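Irkeo - diário de duração de frutas em casa
LEIA-ME

Oi! Se você chegou até este arquivo, provavelmente também já jogou fora um mamão que parecia ótimo na véspera. O Irkeo é uma tabela que eu mantenho com o tempo que cada fruta aguenta na minha cozinha, do dia da compra até o dia em que alguém come ou em que ela vai para a composteira.

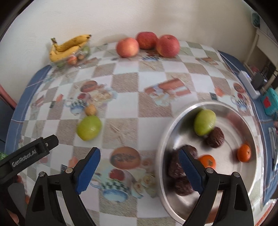
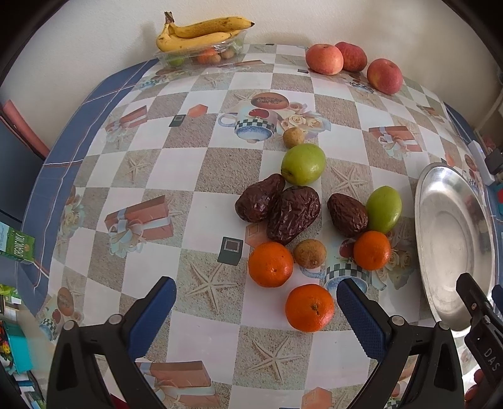 Fotos: Estside. Uso livre com crédito.

O que tem dentro

Um arquivo principal, frutas.csv, e um menor, lugares.csv, com a explicação dos códigos de lugar (fruteira, gaveta da geladeira, prateleira de cima, saco de papel). Cada linha do principal é uma compra. Se comprei abacate duas vezes na mesma semana, são duas linhas, mesmo que tenham acabado na mesma tigela.

As colunas:

fruta - nome como se fala aqui em casa. Sim, eu escrevo mexerica. Na coluna sinonimo você acha tangerina, bergamota e companhia.
origem - feira, mercado ou quintal. As compras no Allard aparecem como mercado.
estado_compra - verde, de vez, madura ou passada.
lugar - código que está em lugares.csv.
dias - dias inteiros até o fim.
fim - comida, doada, geleia ou composteira.
nota - texto livre, e livre mesmo, tem até reclamação de preço.

Como eu anoto

Faço a feira na quarta-feira, chego, guardo tudo e abro a planilha antes de guardar o carrinho. Se deixo para a noite, esqueço (já aconteceu, e as linhas ficaram com a coluna dias vazia - preferi isso a chutar). O ponto de madureza é no dedo e no cheiro, sem aparelho nenhum, então leve a coluna estado_compra com carinho e um pouco de desconfiança.

Qualquer coisa que passe de 40 dias eu fecho como 40. Isso pega basicamente limão esquecido e maçã de geladeira. Se for calcular média, lembre disso, porque o número sai menor do que deveria.

Problemas conhecidos

A minha cozinha é quente e pega sol da tarde. Em agosto melhora bastante, e dá para ver na tabela que a banana rende mais. Não tenho coluna de temperatura, me arrependo até hoje, e quem quiser cruzar com dados do tempo vai ter que se virar pela coluna do mês.

Tem muito mais banana do que qualquer outra fruta! Para as frutas com menos de 5 linhas eu não tiraria conclusão nenhuma. Carambola, por exemplo, só entrou porque a árvore do vizinho passa para o lado de cá do muro.

A versão 2 trocou o separador de vírgula para ponto e vírgula. Se o seu programa abrir tudo numa coluna só, é isso. Os acentos estão em UTF-8.

Para que serve (e para que não serve)

Já usei para planejar compra, para decidir se valia a pena pegar a caixa fechada e para ganhar uma discussão sobre guardar abacaxi deitado. Não use como orientação de segurança alimentar, pelo amor de Deus. Fruta com mofo vai fora, diga a tabela o que disser.

Como contribuir

Mande pelo menos 30 linhas da mesma casa, com as mesmas colunas, e diga em que cidade foi. Pode deixar nota em branco, mas fim precisa vir preenchido.

Relacionados
Amrani - receitas de geleia com fruta passada
Tabela de sinônimos de frutas
Como montar uma composteira de balde
Notas da versão 2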